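Vistora puts hand-held gripper kit on general sale
2/21/26 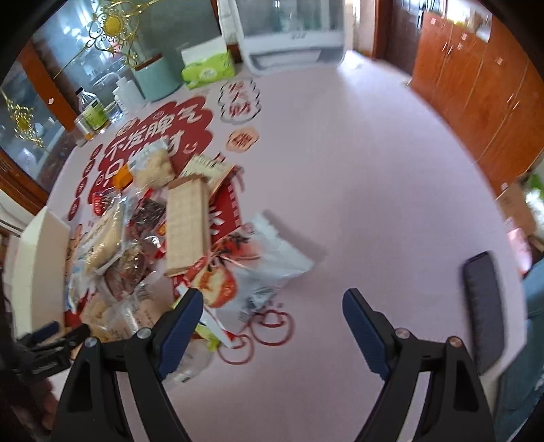 Vistora has opened orders for its hand-held gripper kit, which until now was only lent out to a small group of testers. The kit lets a person record everyday handling jobs at home, such as sorting packets of food on a table, so that the recordings can be used to train robot arms.

The tool has two jaws with ribbed pads along their inner edges and a camera that looks down over them. It is sold singly or as a pair under the name Gusier, and both versions come with a charger, a carry case and 4 spare pads. Vistora says the pads were changed after testers complained in October that the old ones slipped on thin plastic bags.

Recordings are uploaded through Pistora, the firm's online service. The first 3 months are included in the price and a monthly fee applies after that. Users can look through their clips before sending them and delete any they do not want to share – a deleted clip cannot be brought back.

Garrido, which rents out workshop equipment, will also offer the kit by the week. It has taken a first batch of 131 units and plans to keep them at 2 depots, with returns accepted at either one. Renters will need their own computer, as the upload software does not yet run on phones.

The company has not said when phone support will arrive. A left-handed grip is also being worked on, and people who buy the present version will be able to fit it themselves with a small screwdriver.

Orders placed now are due to go out within a month. Testers who still have a loan unit can keep it by paying the difference between their deposit and the full price – the offer is open until stocks of the older model run out.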